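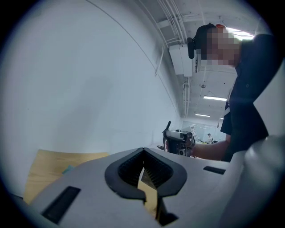
*Cardboard, pale wall, the long bit of the room. Box day.*

6 April 2026

Up too early, couldn't find the kettle, then remembered I'd packed the kettle. Tea out of a saucepan. Fine. Tasted of pasta.

Boxes today. All of them, supposedly. The flat ones have been leaning about the place since the delivery and I'd got so used to walking round them that I'd started hanging my coat on the tall stack. So. Fold, tape, fill, write on it, push it up the passage. Repeat until dead.

First hour went on tape. Wetport sent the wrong sort again, the thin stuff that splits down its length and leaves you picking at the roll with a thumbnail. Gave up and used the old brown roll from under the sink, which smells of under the sink. Two strips along the bottom, one across. Learned that the hard way with the cookbooks last time, whole lot through the bottom onto the stairs, and the big bread one has never closed properly since.

Cardboard cuts. Have three on the left hand, one of them right in the crease of the finger where a plaster won't stay. Must buy the fabric ones. MUST. Wrote it on my arm.

Kitchen first while I still had patience. Plates on edge, newspaper between, tea towels down the sides. Glasses in socks (works very well, both clean and the other kind). The Ziltum pan won't go in anything. Handle too long. Tried it corner to corner, tried it upside down, tried swearing. It's going on the back seat with a seatbelt on.

Found at the back of the tall cupboard: half a jar of cloves, a birthday candle shaped like a 3, a tin of chickpeas older than the flat, and the good corkscrew!! Have been opening bottles with the bad one since October. Bad one has gone in the bin with some ceremony.

Stopped for something to eat, stood up, over the sink. Last of the pastries from Tatlı, gone hard round the edges but the middle was still all right. Syrup on my sleeve, then syrup on the tape, then a piece of tape on my sleeve for the rest of the morning. Going to miss that shop more than I'll miss the flat. Should go in once more before the end and buy a proper box of them. The pistachio ones. And the cheese thing if its there.

Books after that. Bad idea to do them tired. You pick one up to pack it and then it's twenty minutes later and you're on the floor with your back against the radiator reading about lighthouses. Gave myself a rule, no opening covers. Broke it four times. Got down to a charity pile as high as my knee, then took six back off it. Small boxes only for books, I'm not going through the back business again.

The 1,000 piece jigsaw went. Never finished it, never will, all that sky. Felt bad for a minute and then very light.

Post came in the middle of it all. Electric people want a final reading. Council want to know where I'm going. Wola want 3,000 for the deposit and I've paid it and they've sent another letter asking for it. Rang. On hold with the pan pipes while I taped up bathroom bits one-handed with the phone under my chin. Got cut off. Rang again. Got someone, who could see it, who said ignore the letter. Asked for that in an email. Email has not come. Not going to think about it tonight.

Wardrobe. Most of it in bags, can't face folding. Kept winter things at the top in case it turns cold again, it always does once you've put the coats away. Threw out the grey trousers. Fished out the grey trousers. Threw them out again and took the bag straight down so that was that.

Labelling has gone downhill as the day's gone on. First box says, very neatly, KITCHEN - BAKING TINS, SIEVE, ROLLING PIN, SCALES. By lunch it was KITCHEN MISC. Last one I did says STUFF (HEAVY). Will hate myself at the other end. Tried to go back and fix a couple but I've honest to god no idea what's in the one by the bathroom door. It rattles.

Van is 80 for the half day if I have it back by two. So everything wants to be up this end, by the door, ready to go straight down. Tried to leave a way through. Left too narrow a way through, caught my hip on the corner of the desk, said something rude, moved the desk. Then the door wouldn't open fully. Moved the desk back. It can stay there until it's loaded and I'll walk sideways.

Walls look odd with nothing on them. Much bigger and a bit sad. You can see where the shelf was, four holes and a clean stripe. Filler is in a box. Which box. Don't know. Possibly the rattling one.

Cleaned the oven, or gave it a talking to at any rate. Needs another go. Windowsills done. Fridge is down to milk, mustard, one egg. Had the egg for tea with toast done under the grill, the toaster being in KITCHEN MISC, burnt one side. Ate it off a lid.

Still to do:

- fabric plasters
- decent tape (two rolls, thick, NOT the thin)
- find filler, do holes
- meter reading, both
- chase that email
- bedding, last morning, keep one big box flat for it
- plant. how do you move a plant
- return libary books before they end up in with mine

Back hurts, knees hurt, hands like paper. Everything I own smells of cardboard and so do I. Even the bath did. Hair full of dust so had to wash it with washing up liquid, shampoo's in the bathroom box and I wasn't cutting that tape for anyone.

Mattress on the floor tonight, the bed's in bits with its screws in an envelope taped to the headboard. Quite pleased with myself over the envelope. Lamp on the floor too. Can hear next door's telly now there's nothing on my side to soak it up, some quiz, can nearly get the questions.

More tomorrow. Oven, holes, Tatlı. Alarm's set. Phone charger is, I think, in the coat pocket, and the coat is at the bottom of a bag. Going to look.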